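Cleaning Wrist-Camera Episodes Before Training a Two-Arm Sorting Policy

Posted in May by the Grollitz methods desk

The procedure below covers the filtering pass we run on teleoperated episodes before they go into a training set. It assumes two arms, one camera per wrist, and a shared log with joint positions and gripper widths for both sides. The scripts are part of Midivance, but the steps carry over to any logger that writes synchronized streams.

Start with the raw count. Our last set had 868 episodes of picking parts from a shared bin. After filtering, 549 were left. The policy trained on the smaller set did better on held-out bins than the one trained on everything, with the same number of gradient steps. We have not tested whether this holds for much larger sets.

Step 1. Check synchronization. Load each episode and compare the timestamps of the two wrist streams against the joint log. Reject the episode if the gap exceeds one camera period at any point. Do not interpolate. Interpolated frames near a grasp put the fingers in places they never were, and the policy learns the offset.

Step 2. Trim idle time. Cut everything before the first joint motion above threshold and after the final gripper release. Leave pauses in the middle alone – operators pause before a hard grasp, and removing those pauses teaches the policy to rush.

Step 3. Tag arm overlap. With both arms over one bin, each wrist camera sees its own fingers and, part of the time, the other gripper. Run the forward kinematics for both arms and project the far gripper into the near camera. If the projected outline covers the target part for more than 9 consecutive frames, tag the episode as occluded.

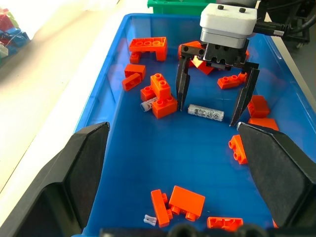 Tagged episodes are kept in a separate list and are not deleted. We tried dropping them outright and the policy then froze whenever the second arm came into view at test time. Mixing a share of them back in fixed the freezing. We currently add 77 per training set, chosen at random from the list, and these are included in the final count.

Step 4. Label the target class. Toy bricks and small cylinders need different grasp widths, so the class goes into the episode header as a string. For mixed bins, label each grasp and not the episode. The Naqvi labeling tool writes per-grasp labels directly; if you use another tool, convert before step 5.

Step 5. Balance by class. Count grasps per class and cap the largest at three times the smallest. Bricks will nearly always hit the cap. Pick which ones to keep by final gripper pose, spreading them over the bin floor, so that grasps near the walls are not lost.

Step 6. Freeze and hash. Write the episode list to a text file, hash it, and store the hash with the training config. Any later edit to the list gets a new hash and a new run name.

Known problem: on the Plemberg mounts the wrist camera can shift slightly when the cable is pulled, and the projection in step 3 is then off. Recalibrate after any cable work and rerun the tagging from that session on.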